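Clulside Evening Workshop: Small Boards and Serial Lines
Handout for session 7, revised 2/26/23

Last time we got a light to blink, and I was very pleased with all of you (even the boards that blinked backwards!). This session we teach the board to talk, which sounds grand but mostly means sending letters down a wire, one after another, at a speed both ends have agreed on.

Before you start

Plug the Dusus adapter into the laptop first and let it settle. Then join ground to ground, and cross the other two wires over, so that transmit on one side goes to receive on the other. I have got this wrong more often than I care to admit, so do please check it twice and have your neighbour look as well.
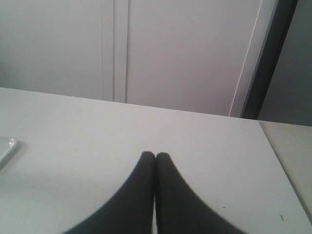

Choosing a speed

Our Letbridge boards run at 16 MHz. Set both ends to 9600 and leave them there for now. If you see a page of odd symbols, the speeds don't match; if you see nothing whatsoever, go back to your crossed wires.

Sending a reading

Open the sketch called Espiritu from the October folder. It reads the light sensor, prints the number, waits 2,000 milliseconds and goes round again. On my own desk lamp I get 395, but yours will come out differently, and a hand held over the sensor should shift it a good way.

For next time

Change the wait to something shorter, write down what you see, and bring your notebook along with any leads you borrowed. Spare header pins are in the blue tin.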